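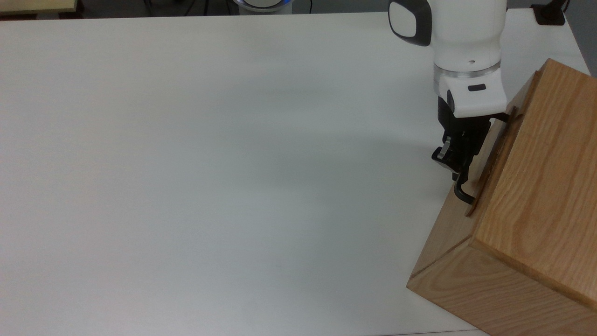 Compliance Reporter, Gaming and Tribal Affairs (full time)
Virnen Gaming Report
Posted Saturday, March 2, 2019

We need a reporter. Soon. Our last gaming regulation reporter moved to the licensing beat at a daily out east and the state hearings calendar does not stop for us.

Who we are

Virnen is a subscription newsletter and website that covers gambling regulation in the western states. License hearings, ownership changes, disciplinary complaints, slot route fights, sports betting bills, tribal compacts. Readers are mostly lawyers, compliance officers, county people, casino managers, a fair number of regulators. They know the subject better than you will for the first year. They write in when we get it wrong.

Small shop. 3055 paid subscribers as of this week. We don't take casino advertising and haven't since the start. No sponsored posts, no comped rooms, no dinners. If you've been living on comped dinners this is going to be an adjustment.

The job

You'd cover state gaming boards and commissions start to finish. That means reading the agenda packet when it drops, going to the meeting (in person when you can, on the stream when you can't), filing a short item the same day and a longer piece by the end of the week.

A normal week:

- one or two board or commission meetings
- daily items for the morning email, 150 to 300 words, plain
- one longer story, usually on an application or a complaint
- records requests, and then chasing the records requests
- phone calls. Lots. People in this field don't like email and they have good reasons
- a Thursday planning call with the other reporters

During the session add the legislature to that. Committee hearings run late and get moved with an hour's notice. You will eat out of a vending machine. We do give the time back afterward, and we mean it, Delphine keeps the list.

What's on the plate right now

So you know what you'd be walking into:

The Murska sale. Murska runs slot routes in bars and truck stops and wants to sell the whole thing to a holding company with a very thin paper trail. Suitability hearing got pushed once already. We've got a stack of filings, partly read. You would take this over in your first month.

Daza Casino and its surveillance room complaint. Settlement talks going on, no stipulation filed yet. Somebody needs to be in the room when it comes up for a vote and needs to have read the complaint first, all of it, exhibits too.

Key employee licensing. Backlog is long and getting longer. We've done two pieces and should of done five. There's a bigger story in how temporary registrations are getting renewed over and over and we want it this spring.

Sports betting rules. Everyone's writing about the bills. We want the regs - who's drafting them, which definitions got changed between drafts, who asked for the change.

What we need from you

Two years or more of reporting somewhere with an editor. Daily paper, weekly, trade, wire, radio, all fine. Gaming experience is nice. Not required. A courts or city hall or utilities reporter can learn this, we've seen it done. What we can't teach on deadline is how to read a filing and know which page matters.

You should be able to:

Read a corporate ownership chart, or be stubborn enough to sit there until you can.

Write a clean 200 words in 40 minutes.

Call a person who doesn't want to talk and stay polite.

Attribute. Every fact, every time. We get letters from attorneys and the answer to the letter is always your notes.

Say on the phone that you don't understand and ask them to go over it again.

Bonus points for Spanish, for any spreadsheet skills past the basics, and for having covered tribal government. On that last one: the compact beat is a government beat. Sovereign governments. If your clips treat it as a casino beat we will notice.

Conflicts - read this part please

No gambling industry stock. Not you, not your spouse. Mutual funds ok. No current gaming license or registration, no work card. If you used to deal or work the cage, great, tell us where and when, that's useful and it won't count against you, but we won't put you on stories about a former employer for four years.

You can gamble on your own time, we're not your mother. Just not at a property you're covering while you're covering it. And no sports bets through any operator with an application pending. Full policy is 4 pages, we send it before the interview so you can back out quietly if it's a problem.

We also disclose our own ownership in every issue, bottom of the page. Majority is held by Abbas Asadi, the publisher, the rest by staff. You'd be eligible for a small share after the second year. Nobody outside the newsroom reads a story before it runs. That includes Abbas, who asked for it to be put in writing, and it is in your contract too.

Who you'd work with

Delphine Tran is the editor and your boss. She edits fast and mostly by phone. Fermín Orellana has the legislature and the budget stuff, and would split session coverage with you. Agustina Rivadeneira does tribal affairs and compacts and the data work. Aivar Baranauskienė handles copy, the website and the morning email, and needs your item by 5:30 am if it's going in. Not 5:40.

Pay and so on

Salary depends on experience, we give you the range on the first call, before you've spent any real time on us. We don't ask what you make now. Health plan, dental, retirement match after six months. Three weeks vacation plus the last week of December when we don't publish. Mileage paid. Hotel paid when a meeting is over 50 miles out. Phone paid. Laptop is ours, and it's a decent one.

There's also $600 a year for training. Past reporters have spent it on a records law workshop, an accounting class at the community college, a conference. Doesn't roll over so use it.

Location

Office is upstairs in the Flemard Building, two blocks from where the commission meets. You can work from home a couple of days a week once you're settled in. Not the first three months, too much of the learning is overhearing Agustina on the phone. You need a car or a reliable way of getting around. Parking behind the building is free but tight. Stairs only at the moment, the elevator's out - if that's an issue say so and we'll meet you on the ground floor, and set up a desk there too.

Freelancers

Not looking for a full time job? We also need two or three stringers for county level meetings. Liquor and gaming boards, zoning on new locations, that kind of thing. Paid per meeting plus a kill fee if it gets canceled after you've driven out. Same conflict rules as above. Put STRINGER in the subject line and tell us which counties you can get to on a weeknight.

How to apply

Email the newsroom address on our contact page. Put REPORTER in the subject line. Send:

Resume, one page, two if you must.

Three clips. At least one built on documents. Links are fine, PDFs if there's a paywall. No features about poker players.

A short note, half a page. Skip the part about your passion for journalism. Tell us about one public record you went after, how you got it or didn't get it, and what you'd do different now.

Two references, one of them an editor. We won't call them until after we've talked to you and told you we're going to.

No cover letter besides the note. No writing tests until the second round, and the test is paid.

What happens then

Delphine reads everything herself. First calls are 20 minutes and start in the middle of March. Second round is in person if you're near by, video if not, with Delphine and Fermín, plus the paid test: we send you an old agenda packet and you have three hours to tell us what the story is and write the top of it. There isn't one right answer, a few of our own staff picked different stories off the same packet.

We'd like someone started before the session gets really ugly, so figure on a quick turnaround. Applications stay open until the job is filled. If you applied last time and didn't get it, apply again, it was close.

Everybody who applies gets an answer. Might be a short one.

We hire people of any background, age, religion, family situation, whatever. If you need an accommodation for the interview or the job, put it in the email or call the office and ask for Delphine. If she's in a hearing leave a message, she calls back at lunch.

Questions about the conflict policy go to Abbas. Questions about health plan and retirement also Abbas, he does the paperwork. Please don't send him clips, he'll only forward them.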